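Guide de mise en route de Prusetti, chapitre 4 : le module de perception au poignet
Vue de la caméra de poignet, pince ouverte au-dessus du plan de travail

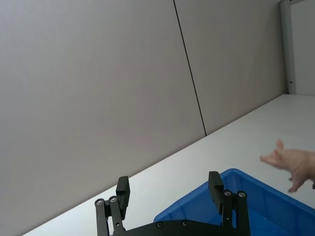
4.1 Avant de commencer

Si vous arrivez directement à ce chapitre, prenez quand même cinq minutes pour vérifier que le chapitre 3 est bien derrière vous : le contrôleur doit être démarré, la pince doit répondre à la commande d'ouverture et votre poste doit voir le contrôleur sur le réseau. Nous savons bien que l'on a envie de passer tout de suite aux choses amusantes (nous aussi, chaque fois !), mais le module de perception s'appuie sur tout ce qui précède et il vous le rappellera avec des messages d'erreur assez secs.

Il vous faudra :
le paquet Herier installé sur le poste de supervision ;
le fichier de calibration de la caméra de poignet, produit au paragraphe 3.6 ;
un bac dont la couleur tranche sur celle du plan de travail. Un bac bleu sur une table blanche convient très bien ;
un peu de place, et de préférence un éclairage diffus.

Remarque. Les captures et les menus de ce chapitre correspondent à la révision du 28 janvier 2022. Si vos menus portent d'autres noms, consultez l'annexe B, où Algirdas Dambrauskienė a patiemment dressé la liste des correspondances.

4.2 Ouvrir le flux de la caméra

1. Dans Herier, ouvrez l'onglet Perception, puis choisissez « Caméra de poignet » dans la liste de gauche.

2. Indiquez l'adresse du contrôleur et le port 4000. Le port est le même pour toutes les installations, sauf si votre administrateur réseau en a décidé autrement.

3. Cliquez sur Connecter. Le voyant du bandeau passe à l'orange, puis au vert. L'orange peut durer un petit moment au premier lancement, le temps que le contrôleur charge le fichier de calibration ; laissez-le faire et n'appuyez pas plusieurs fois sur le bouton.

4. Ouvrez complètement la pince avec la commande « ouvrir » du panneau latéral. Les deux doigts doivent entrer dans l'image par le bas, de part et d'autre du centre, avec un large espace entre eux. Si vous n'en voyez qu'un, la caméra a tourné dans son support : revenez au paragraphe 3.4.

Remarque. Une image penchée n'a rien d'inquiétant. Le bord de la table peut très bien traverser la vue en diagonale quand le poignet est incliné ; le logiciel redresse tout cela lui-même à partir de la position des axes, et il est inutile de tourner la caméra à la main pour retrouver un horizon bien droit.

4.3 Régler le masque de la pince

La pince occupe en permanence une partie de l'image. Le masque dit au détecteur d'ignorer ces pixels-là, faute de quoi il prendra volontiers un patin noir pour un objet à saisir, et vous verrez votre bras essayer de s'attraper lui-même, ce qui fait rire une fois.

5. Pince ouverte, cliquez sur Masque, puis sur Apprendre. Le logiciel enregistre une série de vues pendant que le poignet effectue un court déplacement.

6. Vérifiez le contour proposé. Il doit englober les deux patins, les biellettes et la paume. Regardez tout particulièrement les têtes de vis argentées en haut des biellettes : elles brillent davantage que le noir mat qui les entoure et le contour automatique a tendance à les laisser dehors. Un coup de pinceau suffit pour les rajouter.

7. Recommencez avec la pince fermée, puis enregistrez les 2 masques sous le même nom. Le logiciel calcule lui-même les ouvertures intermédiaires.

4.4 Déclarer la zone du bac

8. Amenez le poignet de façon qu'au moins un coin du bac et une partie de son rebord soient visibles. Il n'est pas nécessaire que le bac entre tout entier dans l'image, et un patin peut en cacher un morceau : le module Prins reconstitue le rectangle à partir du rebord et des dimensions que vous saisissez.

9. Saisissez la largeur, la longueur et la profondeur intérieures, mesurées au mètre ruban.

10. Cliquez sur Ajuster. Un cadre vient se poser sur le rebord. S'il flotte à côté, déplacez le poignet un peu et recommencez ; les reflets clairs sur les parois intérieures trompent parfois l'ajustement sous un certain angle, et disparaissent sous un autre.

ATTENTION. Pendant toute cette étape, le bras doit être en mode Maintien. Ne passez jamais les mains au-dessus du bac ou entre les doigts de la pince en mode Automatique. Le détecteur de présence de Herier suspend la planification lorsqu'il reconnaît une main, mais il s'agit d'une aide logicielle. Il ne remplace ni l'arrêt d'urgence ni les protections de votre cellule, et une main floue ou à demi hors du champ peut lui échapper.

4.5 Messages que vous risquez de rencontrer

Code 908 : le masque ne correspond pas à l'ouverture mesurée de la pince. Reprenez les étapes 5 à 7.

Code 1211 : aucun rebord trouvé. Le bac est trop peu visible, ou sa couleur est trop proche de celle de la table.

Si le code persiste après deux essais, exportez le journal (menu Aide, Exporter) et envoyez-le à l'assistance Zerinport, à l'attention de Randi Magnusson, en précisant le nom du masque et les dimensions saisies à l'étape 9.

La planification des trajectoires au-dessus du bac est traitée au chapitre 5. Laissez Herier ouvert et le bras en mode Maintien pour enchaîner.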